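April — bench notes, hand-held gripper, tabletop set

Started 2115, later than planned. Ourania Giannakopoulos had the bench until then and I didn't want to shift her stuff. Notes for me and whoever picks this up.

Where we are: Tiongson wants the new batch before they retrain, and the last batch came back with a grumble. Too many episodes begin with the jaws already halfway round the object. Policy learns to close, never learns to approach. So tonight was all about the starts.

Plan
- every episode begins jaws fully open, over clear wood, nothing between the pads
- hold the start pose for a slow count of two, then move in
- object comes in from outside the view where poss, otherwise the wrist learns the starting spot
- same tool all night, no swapping pads halfway

Went with the green-black printed pads, the ones with two screw holes along the top edge. Ourania prefers the softer set but they squeak on anything glossy and I wanted one thing fewer to argue about later. Left pad has a little nub of leftover plastic at the bottom. Meant to trim it. Haven't. If I trim it now the first half of the set won't match the second half, so it stays until the batch is closed.
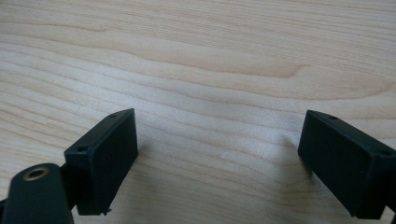 Open width: going all the way to the stop each time, not by eye. Last month I was stopping wherever it felt open and the width trace was all over the shop. Kolter's script then normalises against the widest value it finds in the session, so one lazy start throws the lot. Squeeze the trigger once, let go fully, then press record. In that order!!

Height at start — wrote "low" on the sheet last time, which is useless. Want the pads near the wood without resting on it. If they rest, the tool tips a bit when you lift and the tracker reads it as a real motion. Had to bin 3 episodes from the last batch for exactly that.

Tilt: keep the wrist the way it wants to sit. Tried forcing it square and my forearm was gone inside ten minutes, and the paths came out stiff. Dralesis people said the same thing about their drawer set, more wobble in the hand, better generalising. Not sure I beleive it but the stiff ones do look wrong on playback.

Tracking on bare wood
Was worried about this. Plain pale top, not much for the tracker to hold on to apart from the grain. There's one darker streak that runs across and tapers off to the right and I've been using it as my own marker, keeping it beyond the pads, so starts land in more or less the same part of the bench. Ourania asked if that defeats the point of varying the start. Fair. Compromise: keep to the streak for the first block, wander for the second, label them seperately so Tiongson can drop one if they hate it.

Also a tiny pale speck on the wood between the pads. Don't know if it's dust or a mark in the surface. Leaving it alone till the block's finished, then will try a cloth. Noted here so no one goes looking for a dead pixel.

Light: diffuse, fine. Soft grey shadow to the left of the right-hand pad, consistent enough. Middle of the bench goes a bit washed out. Thought about dropping exposure, decided against, the earlier sets were shot the same and Urkar's loader is fussy when brightness jumps between sessions.

Labels
Using start_open for the hold, then approach, close, lift, place. Please don't invent new ones. Someone put "hover" in the last batch and it got read as its own skill. If you need to say something odd happened, put it in the comment field.
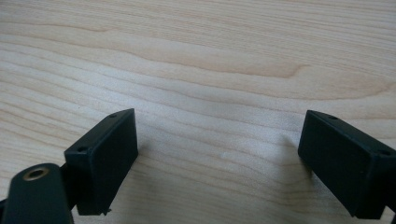 To do next
- redo the two episodes where I spoke during the hold and moved my hand without noticing
- ask Kolter whether the width script can use a fixed maximum
- cloth on the speck, after the block
- trim nub, after the batch, and write down that I did it
- second block with wandering starts, Ourania to hold the tool for half of them so it isn't all my wrist
- copy the card before anyone formats it. Label is on the back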